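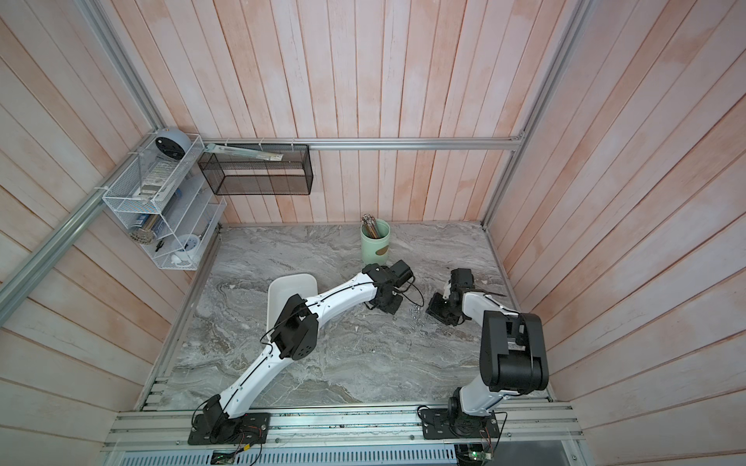

January 13, 2024

Back at the Letetbridge bench by eight, with the Lendon controller on the left arm and the Kwiatkowski on the right. Same arms, same supply, same screws. I want to write this down tonight while I still remember what I thought, and before I see anybody's chart.

The Lendon people claim their board makes a cheap arm behave like an expensive one. I have heard this about every controller I have ever plugged in. It costs about 800 dollars, and for that I expected at least a connector that stays put. The one on the left base needed reseating twice before lunch. The second time I pushed it in with the back of a screwdriver, which the manual says not to do.

Morning was all repeatability. Send the gripper to a taught point, back off, send it again, and read the encoder. The left arm came back very close every time, and I got briefly excited, then remembered that the encoder is on the motor side of the gearbox. It can be perfectly happy while the fingertips are somewhere else. I put the dial indicator on the wrist, and the pretty numbers got uglier on both arms. The left one is still a bit better. How much of that is the controller and how much is a tighter gearbox, I can't say until I swap the boards, and I did not swap the boards today. So any sentence that starts with "Lendon is better" is worth nothing yet. I am writing that in here so I can't pretend later.

One thing I do like about it: it holds still. With the Kwiatkowski board the right arm has a little buzz when the elbow is high and the forearm is reaching down. You can feel it in the front rail if you rest your hand there. I turned the gain down until it stopped buzzing, and then it sagged at the end of each move. I turned it up again. I spent most of an hour going around that circle and ended up two clicks from where I began.

Skernundale, for the record, is what we're calling the whole comparison. I didn't pick it. The plan for it is four pages long and spends three of them on software settings and a paragraph on the grippers, when I'd bet most of what goes wrong is in the last inch, at the fingers. 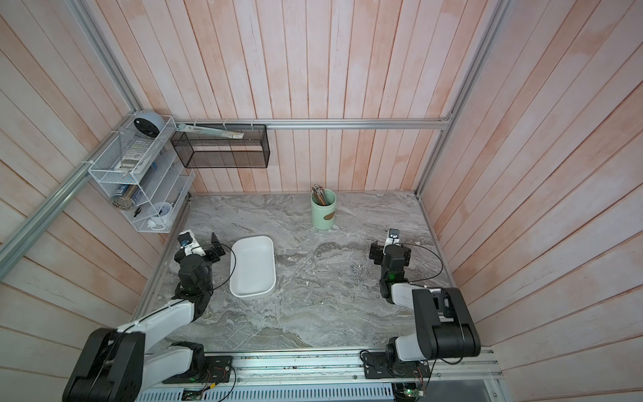

Kwiatkowski says the buzz is a break-in problem and will fade after 2,000 moves or so, and that nobody should judge the board before then. The message came in while I was eating. It was polite and it answered a question I hadn't asked. I had asked what the current limit does when the gripper stalls on something small, and there was no answer to that anywhere in it.

So I checked how many moves the board has done. The log says 2,311, all since we mounted it here. I wrote back with that number and asked about the stall current again, with the question on its own line this time. No reply by the time I left. I'm not accusing them of anything. Break-in is a real thing in gears. I just don't see how it would be a real thing in a circuit board, and if it's my gears they mean, then the left arm has the same ones and isn't buzzing.

In the afternoon I moved on to grasping, the part I trust least and care about most. I cut the closing speed on both grippers to the same value, or what each maker calls the same value. Their units don't match. Lendon gives speed as a percentage of a maximum it never states. I set that to 80 and timed it against the other by eye and phone stopwatch until they looked alike. That is a terrible way to do it and I know it. If this goes in the report it goes in with the word "matched" taken out.

Flat fingers and small screws are a bad pairing no matter who makes the electronics. A screw on its side rolls as soon as one finger touches it a hair before the other. Then the gripper closes on nothing, the controller says closed, and with the Lendon board the status says closed in exactly the same way when there IS a screw in there. The Kwiatkowski at least reports a width. The width is noisy and I wouldn't stake a screw thread on it, but it changes when something is held. Point to them, a small one.
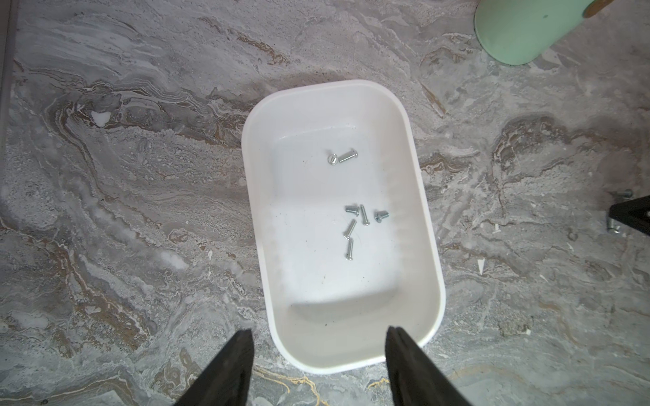
The wrist cameras were sold to us as the fix for all this, and I'm not convinced. The argument is that the overhead camera loses small parts behind the arm, so you put a lens on the wrist and always have the fingers in view. Fine. But having the fingers in view doesn't mean having the grasp in view. Looking through tonight's wrist pictures, I can see every thread glint on the screws in the tray, and I still can't tell how high the fingertips sit above anything. The lower ones are bunched so close together that I would hate to have to say which one a flat finger should go for, and I have eyes and years of picking up screws. There's also that little round piece up near the top with what looks like a slot in it, and I'd call it a washer or a screw head depending on when you asked me. The detector is supposed to choose. It will choose, and it will give me a confidence number with two decimals, and I won't believe the second one.

I do take back something I wrote in here earlier in January, about the wrist view being useless in a white tray. I'd thought the shine off the bottom would wipe out everything metal. It doesn't. The screws read perfectly well against it, better than they do on the marble top, where the gray swirls swallow them. If I had my way we'd do the next round on something plain and dark and stop pretending the fancy pattern makes it a tougher test. It makes it a different test.

What the wrist camera can't do is tell me about the elbow. When the arm comes in low its links pass right over the tray, and for that I still want the fixed camera up high, boring as it is. I'd keep both.

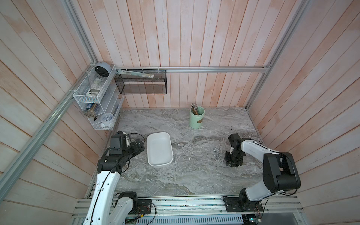
And if the budget only covers one, I'd keep the boring one, and I expect to lose that argument. The wrist feeds look better in a demo. People lean in when they see one.

Other gripes, so they're written down somewhere. The cable on the left arm wants a clip near the wrist, it loops too wide. The Lendon software forgets the taught points if you close the window before pressing save, and it doesn't ask. I lost the set I made before lunch that way and had to teach them over. The Kwiatkowski software asks if you're sure about everything, including quitting, twice.

Tomorrow: swap the boards, left to right, and touch nothing else. Same gains, same points, dial indicator in the same spot. If the buzz follows the board, it's the board. If it stays with the arm, I owe Kwiatkowski a nicer message than the one I sent. I put my guess on a scrap of tape under the bench – board – and I'd put it no higher than slightly better than a coin toss.

Need to buy: cable clips, a proper stopwatch, tape.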